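Pens, again

24 October 2025

Quick one, got 20 minutes before I have to go out. Still on the desk clear-out. Still finding pens.

I started in June with the big drawer, the one that sticks. Figured an afternoon. Ha. Every marker I have bought since moving to Oltuswood was in there, plus a bunch I never bought. Final pile was 29. Kept 3. A black, a blue, a green. The rest were dried out or had no cap, or had the wrong cap, which is how they dry out in the first place.

My test, if anybody wants it: scribble on scrap, cap it, leave it overnight tip down, scribble again. If its still scratchy, bin. No second chances. I gave second chances last year and look where that got me. 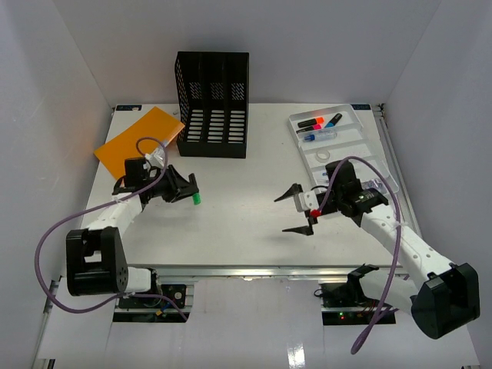

Something small and green, most likely the end of a marker. White table, white walls.

White surface is the thing I keep coming back to. You can see everything on it. My desk is dark brown and a black pen just dissapears on there till your elbow finds it. Thinking about painting the top. Dwight Boychuk did his kitchen table in 2 coats and says it wipes clean fine, but he doesn't write on his with a leaky Tasten.

Other stuff I changed:

Pens live in one mug now. Mug full = no new pens.
Caps with no pen go straight out. I had a jar of them. Why.
Highlighters moved to the shelf with the Nandcombe folders, seeing as thats the only place I use them.

Next up is the paper pile, something like a foot tall and mostly manuals for things I dont own anymore. Might do it this weekend, might not. OK, bus.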